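Table people wanted -- sorting and putting-away sessions, January

Stornar is looking for people to come in and tidy a table. That's most of it. We set out ordinary household stuff, you put it where you think it belongs, we take notes on what you did first and what you left till last. Felicja Czerwiński runs the sessions and will be the one answering your email.

What you'd be handling: little boxes with drawers, cooking pots with lids, cups, bits of cloth. Nothing heavy, nothing sharp. Some things start out tipped over or left half open -- leave it or fix it, up to you. No right answer so please dont ask for one, we can't tell you anyway.

Who: adults, any background. Comfortable standing for a while. Glasses fine. Left-handers very welcome, we are short of them. If you did the Turent study in the fall you can't do this one, sorry, too similar.

When: afternoons, first start 1:30 pm. Each visit roughly 500 minutes in total over 5 sessions, breaks included. You need to make all five -- we can't use partial sets.

Pay: $600 once the last session is done. Bus fare on top, keep your tickets. Paid by check or transfer, say which.

Getting here: Gumede building, side entrance, ring the lower bell. Parking out back fills up by noon. Bring a sweater, heating is patchy.

To apply: short email to Felicja, subject line "table". Name, phone number, which hand you write with, which afternoons are no good. No resume needed. If you dont hear back in a week write again, the inbox is a mess right now.

Also still need one person part time to reset the table between visits and keep the item list up to date. Same address, put "reset" in the subject instead.

Page last changed: January, 4:10 pm

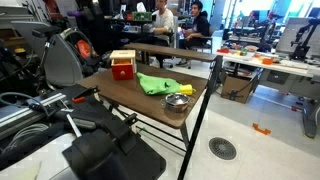
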